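Storing and Serving Wine at Home

Keep bottles with natural corks on their sides, away from light and vibration. A steady temperature matters more than an ideal one. A closet on an interior wall holds steadier than a kitchen cabinet, and the top of the refrigerator is the worst shelf in the house.

Chill a white for 40 minutes in the freezer, or 13 minutes in a bucket of ice, water and a handful of salt. Set a timer.

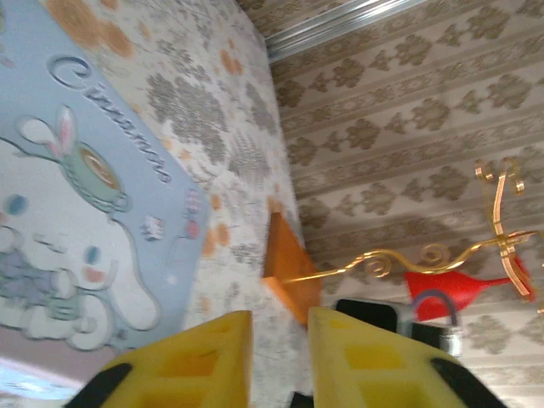
Red wine spills should be blotted from the outer edge inward with a plain white cloth. Do not rub. Follow with cold water, blot again, and repeat until the cloth picks up no more color. Test any cleaner on a hidden corner first, particularly on printed textiles. On a white rug with gray and orange blotches, a faint leftover mark is hard to find; on a pale blue mat it will show, so treat that piece first.

Decant old bottles slowly over a flashlight and stop when sediment reaches the neck. Young reds can be poured fast. A 700 ml pitcher will not take a full 750 ml bottle, so check the size before starting.
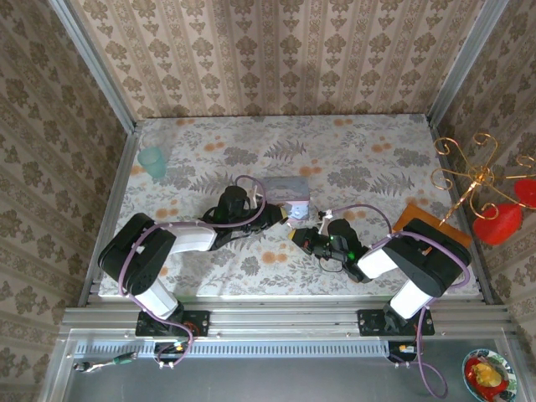

Floral cloth laid over a tabletop.

Recork opened bottles and refrigerate them, reds included. Take a red out 35 minutes before serving. Rinse glasses in hot water without detergent, then dry them upside down on a rack. Polish with a lint-free cloth, holding the bowl and not the base; twisting the two against each other snaps the stem.

Kheri Gachanja
Thursday, October 28, 2021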